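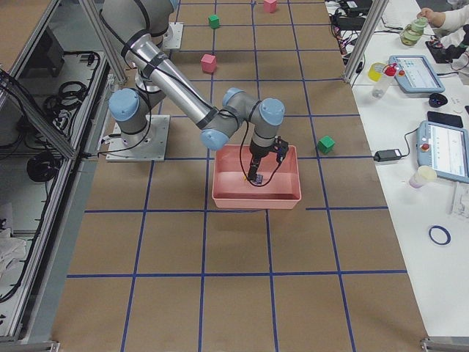 About Gellow

Gellow designs and lays out tabletop grids for handling exercises: picking up, setting down, sorting by color, clearing into a tray. We supply the surface, the line plan, the parts and the written procedure. We also re-lay worn surfaces on site. The company has one workshop, at Maddale, and a storage room across the yard where paper and tape are kept flat and dry.

What we make

Our standard product is a paper-covered work surface marked in cells with blue tape. It ships as a kit or is laid by us. A kit contains a roll of brown paper, blue tape, colored cubes, one open tray and a layout sheet. The layout sheet gives the line positions, the order in which the lines go down and the permitted error at each crossing. We allow 4 mm at a crossing on the general-purpose surface. Measuring surfaces are a separate product with printed lines and a separate price list.

The Prydderch layout is the one most clients start with. It uses square cells and has no numbering. Clients who want cell references can have them printed on a border strip, columns lettered from the left and rows numbered from the near edge. We do not write on the paper itself. 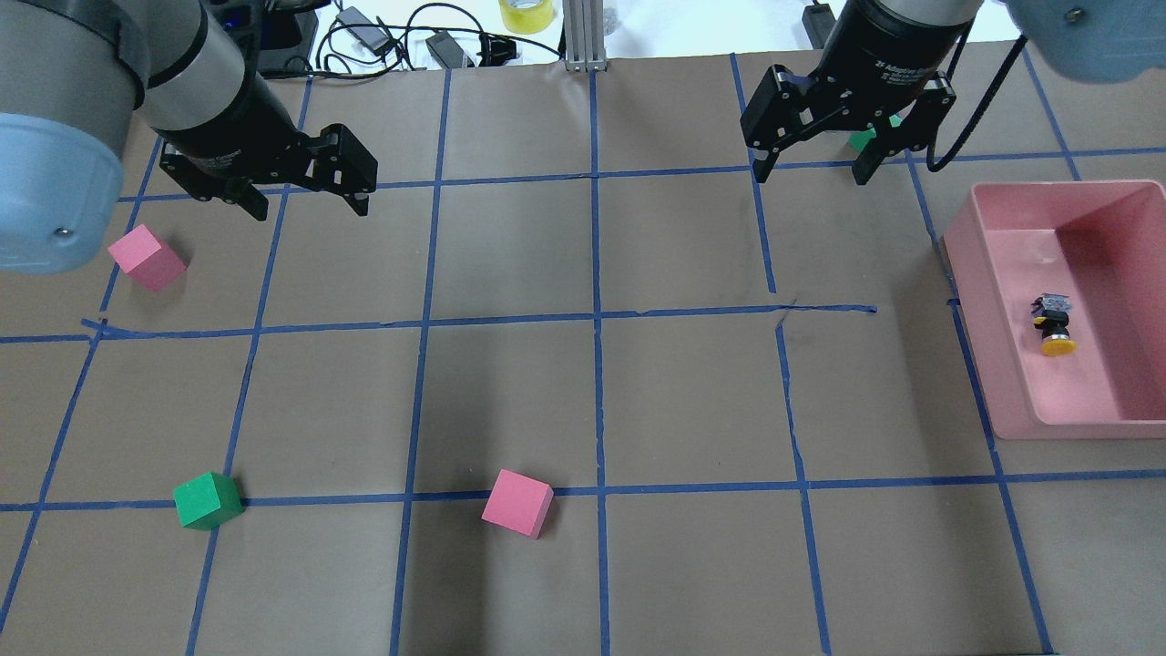
Start positions are specified in one of two ways. A fixed start names the cell for each cube and leaves the angle open. A free start names only the number of cubes and the colors; the operator drops them anywhere inside the outer lines and leaves them as they land. Under a free start a cube may come to rest across a line, as the green one near the bottom left has done, and it stays there. The pink cube in the second row, turned with a corner toward the near side, would be acceptable under either rule. The usual set is two pink and two green. Other colors can be ordered in lots of 10.

A run ends when the tray holds everything the procedure sheet calls for. Part-filled trays are recorded as they stand, with the remaining cubes listed by color and cell. The operator then empties the tray by hand, wipes it, returns it to its mark and resets. We quote reset time separately from run time on all our sheets. Several clients merge the two and then ask why their figures disagree with ours.

Materials

Paper: brown, unbleached, 100 g/m², supplied on the roll. Lay it with the curl facing down and leave it weighted overnight before taping.

Tape: blue, low tack. Long lines go down first in one pull. Cross lines follow. Press from the middle outward with a soft roller. A line that wanders should be lifted and replaced whole, although small repairs near a crossing are permitted on practice surfaces.

Cubes: pink and green as standard. Replace any cube with a crushed or rounded corner. Cubes are bagged by color and not by size, so check the label before mixing two kits.

Tray: pink plastic, open top, one per surface. Nesting spares are available. The tray has no fixed station on the general-purpose layout and can be placed over a line if the procedure says so.
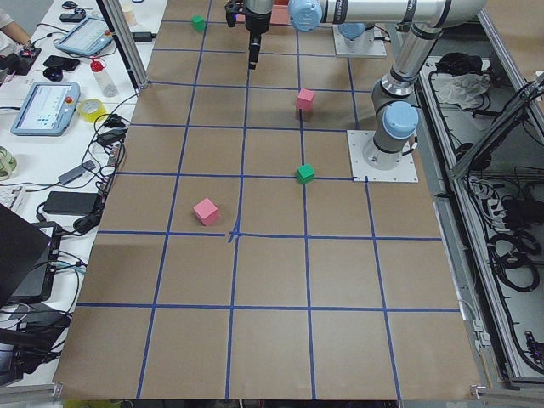

Robel Chala
Layout supervisor

I look after the surfaces once they are in use. Most of the work is inspection. I check the crossings first, then the tape ends, then the paper between the lines for creases and scuffs. A crossing such as the one near the middle of this board, with overlapping tape and a short extra piece sticking out, goes into the log as a class 2 fault. The surface stays in service. Class 3 means bare paper where there should be tape, or a loose end long enough to catch a cube, and the section is re-laid before the next session.

The log is kept by surface number. Each entry gives the cell, the class and the initials of the person who found it. We retain entries for as long as the paper is on the table and discard them when it is replaced. I am also responsible for the reset checklist, now in its fourth version. The third version had the tray check in the wrong place.

Surfaces at Maddale are stripped completely every September. Between strips we patch. How far to patch before re-laying is the one point on which the workshop has not settled, and the present rule is provisional. 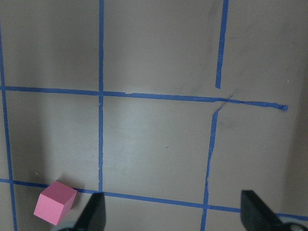 Mercedes Henao would replace any line with a ragged edge at the next reset, whatever its class, on the grounds that patching costs more minutes over a season than pulling a fresh strip. Her proposal is under trial on two surfaces. Until the trial closes, the written rule stands: offset joins are logged, frayed slivers are trimmed with a blade held flat, and folded tape ends are cut square and pressed down.

Training

We run a one-day course in laying and inspecting surfaces, taught in the workshop. The morning covers paper, long lines and crossings. The afternoon covers start positions, resets and the log. Participants lay one complete surface each and inspect one laid by somebody else. Course code 56. Bring a steel rule.

People

Chi-keung Lam, general manager
Robel Chala, layout supervisor
Mercedes Henao, materials and purchasing
Přemysl Čierny, training

Page revised 15 May 2024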